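Mezzanine above our work area – lighting, railing and storage questions
Community help > Workspaces and small premises

Posted by Feser

We moved into a two-level unit in September and I'm trying to get the layout settled before we sign for another year. The ground floor is one big room, open to the ceiling on one side, with a mezzanine over the other side. The mezzanine has an open metal railing, horizontal bars. The building manager says the upper level is ours to use as we like, within the load limit, but he couldn't tell me what the limit is.

We have 8 people most days. The tables on the ground floor are all long ones and we'd like to keep them, as they were already paid for. My three problems are these.

First, the light. The high part of the room is fine until late afternoon, then the tables directly under the mezzanine go gloomy. There is one fixture under there and it hums.

Second, the railing. We want to put shelving upstairs for boxed stock. Most of the boxes are small, but there are a lot of them, and I don't like the thought of one going through the gap between the bars and landing on a person working underneath.

Third, noise. Two people on the phone upstairs can be heard by everybody downstairs.

The quote we got for sorting out lighting and railing together was $3,814, and that was only for materials and two days of labor. Is that normal? Can any of it be done without a contractor? We rent, so nothing permanent to the ceiling if it can be avoided.

Feser

Edited to add: the ceiling on the high side is painted white, and so are the walls. The underside of the mezzanine is bare gray board.

Posted by Jarach

Paint the underside white. Get a second quote. For the noise, buy a rug.

Posted by Urmas Rätsep

I look after the fit-out of shared work rooms and have dealt with four or five mezzanines, so I'll take your points in order. I don't know your local code, and you should ask about that before you touch the railing.

Start with the light, as it is the cheapest to fix. The hum is most likely the old ballast, and replacing the whole fixture with an LED one usually costs less than having somebody repair it. One fixture is not enough under a low deck in any case. You want long, narrow ones running the same way as the tables so that people don't sit in their own shadow. Buy them all at once from the same batch, or the color won't match. Jarach is right about the paint. Gray board swallows a lot of light, and two coats of flat white ceiling paint will make a difference you notice straight away. Do it over a weekend and cover the tables.

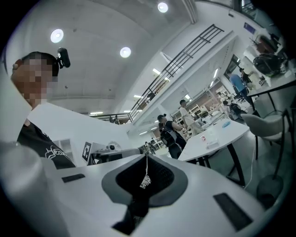
Mixed heights need mixed lighting, and it's better to plan the two halves of the room separately. The high side can take a few big fixtures set far apart, and it's the low side where you should spend the money. In the room in the photo the high part of the ceiling has round lights and there are linear ones under the mezzanine, and I would copy that arrangement for yours. The white ceiling and the long white table do some of the work too. If your own tables are dark, you could try a white top on one of them before you buy any extra fixtures. Put the two halves on separate switches if the wiring allows it. Ours are on separate switches and the high side stays off until after lunch most of the year.

Now the railing. Horizontal bars look good but they do nothing to stop a small box, and in some places they aren't allowed at all where children visit, as they can be climbed. For stock you need two things:

– a toe board along the bottom edge, solid, at least as high as your smallest box
– mesh or clear panels fixed to the inside of the bars, up to the top rail

Both can be clamped on. Clamps don't mark the metal if you put rubber under them, and you can take everything with you when you leave. Measure the full run, including any short piece around the corner by the stairs. I forgot the short piece the first time and had to order again. Ours came to 58 feet in the end.

Keep the shelving back from the edge as well. Three feet of clear walkway is a good minimum. Heavy things go on the bottom shelf against the wall, and nothing gets stacked on top of the shelving.

The load limit is the part I'd worry about most. Don't carry a single box up there until you have the number in writing. The owner should have drawings, and if he doesn't, he should pay for an engineer to come and look. Boxed paper is much heavier than people expect.

On the price, I can't say without seeing a breakdown. Ask them to split it into lighting, panels and labor. Then ask what the labor would be if you did the painting and the panels yourselves and they only did the electrical work.

Noise I have less to offer on. A rug upstairs helps with footsteps but won't do much for voices. We moved the phones downstairs into a small side room and put storage up top, and the complaints stopped.

Posted by Villa

We had the same problem with boxes. We used clear panels and they were fine, but they get dusty and somebody has to wipe them. Mesh is less work. We paid $300 for the mesh and did it in one Friday afternoon with two people and a stepladder. Zip ties work if you don't care how it looks, though we changed ours to clamps later.

One more thing on the lights. Check what is above the deck before you screw anything into the underside. There was a cable in ours that wasn't on any plan.

Posted by Feser

Thank you, this is useful. I've asked for the split quote and have written to the owner about the load limit. Villa, do you remember the size of the holes in the mesh? Our smallest boxes are the ones for the Litivden labels and they are not much bigger than a deck of cards.

Posted by Villa

One inch. Those won't go through.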